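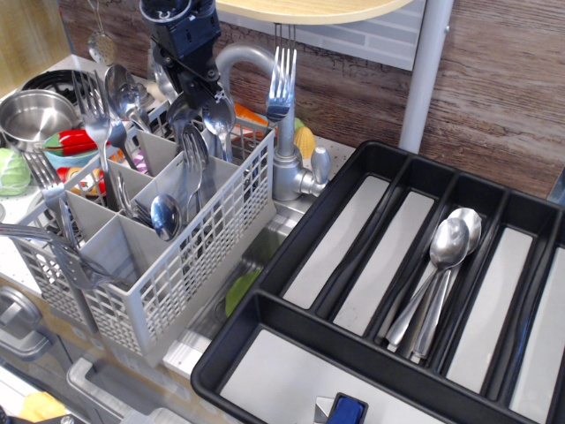 Tsegereda Jemal says forks should go in tines down, the same as in the kitchen at Jundholm, and that mixing forks and spoons in one compartment is asking for them to nest. She may be right about the nesting. I've left the forks tines up for now, as they are easier to tell from the spoons when you look across from the door.

Afternoon, December. Sink end of the play kitchen, sorting out the cutlery.

State of things when I stopped to write this:

- Grey basket: forks and spoons all mixed. One fork is lying across the lower front on the left and another leans right out at the side. Both want putting back upright.
- One fork hanging under the round shelf by the tap. Leave it there until we decide about hooks.
- Something small and green in the sink, lime or lettuce. Goes back in the food box, not in the bin.

The basket itself is fine. The square compartments are wide for cutlery this size, so anything put in alone slides over to a corner and leans. Two pieces to a compartment stand up better than one, provided they face different ways. Tried a strip of card as a divider in the Clurnus basket last month and it went soft within the week, so not doing that again. Thin plastic might do. There is an offcut in the drawer marked Lie, if it hasn't been used for the shelf labels.

Stock numbers, as the list was wrong: the basket is 1607 and the cutlery set is 2378. I had them the wrong way round on the old sheet. The spare set from Centon is 3581 and is still in its bag on the top rack. Please don't open it to make up a missing spoon, tell me and I'll look under the units first. They go behind the plinth.

On the forks, I tried a few tines down after Tsegereda's note. They catch in the lattice at the front if they go in at a slant, and then the whole basket lifts when you pull. Tines up they come out clean but lean more. She says to use only the back compartments for forks and keep the front for spoons. Will try that next, with the forks down, and write up which is less bother.

Still to do:

- wipe the tap and the counter round the sink
- check the pole of the round shelf is tight at the bottom
- new label for the basket, with the right number
- ask Jundholm where they bought theirs, the compartments are narrower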